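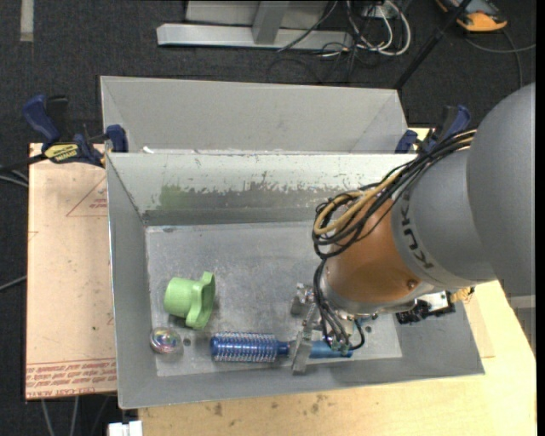 Figure 2. The bin-clearing workspace. The KUKA arm reaches into the front bin, with the metal gripper over the handle of the blue hairbrush.

3.2 Collecting demonstrations by remote control

All demonstrations were recorded in the twin-bin cell at Bukalum (Figure 2). The operator drives the arm with the Jondeck hand controller, a six-axis grip that maps wrist motion straight onto the gripper, and we were delighted by how quickly people took to it! Wyn Maddocks had never steered an arm before and was making clean grasps by the end of her first Tuesday session.

We gathered 187 demonstrations, each covering one object moved from the front bin to the one behind it. Objects came from the Merkia household set and were chosen to be awkward in different ways. A round hairbrush has a slim handle and a fat barrel, so where you take hold of it matters a great deal, while a small clear ball lying close to the bin wall leaves very little room for a finger. Bar clamps hold the bins at the sides where they meet, as early trials showed that a firm push against the wall could shift the front one.

We also tried guiding the arm by hand, with the operator holding the wrist and the joints set to low stiffness. This gave us a further 61 demonstrations. They are slower, but the contact behaviour is wonderfully rich: operators would feel their way along a wall and slide a finger under an object, something they hardly ever attempted by remote. Hefin Bevan labelled the start and end of every grasp in both sets, and the Eynon policy described in Section 4 was trained on the two together.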